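Sandra Stockdale was 52 when she signed up for acting classes above the Penrose, a second-run movie house in Bonow with 200 seats. She had wanted to be in films since she was nine.

Her first part, as a bus passenger, paid for gas. The second had two lines, and one was cut. 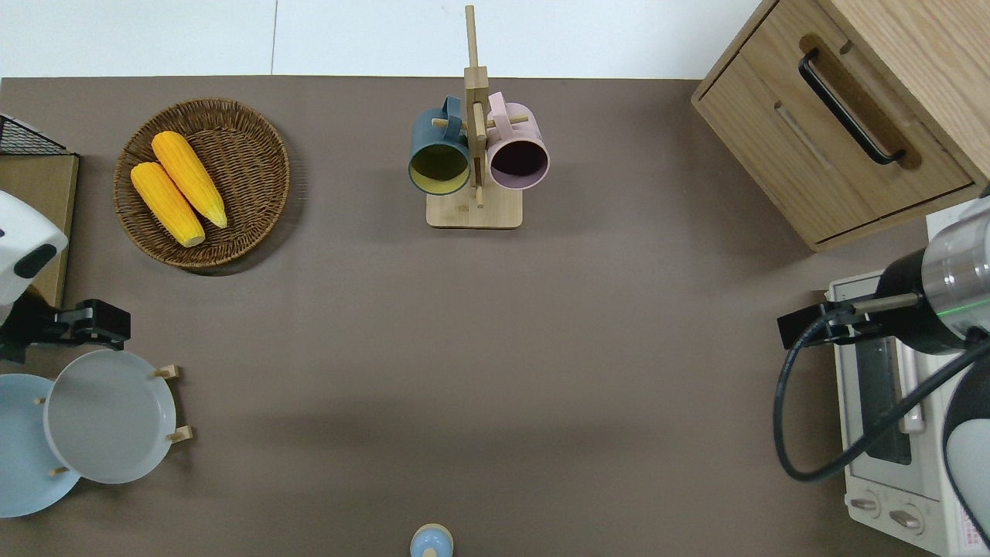
Corn in a wicker basket, with mugs on the rack to the right.

She still works mornings in payroll at Prurex and learns scripts at the kitchen table after supper. Last year she sent out 814 audition tapes and got nearly 30 callbacks. Most were for grandmothers.

"I'd like to play somebody who robs a bank," she says. "I've told my agent. She wrote it down."

In July she starts on a low-budget thriller, playing the getaway driver's landlady.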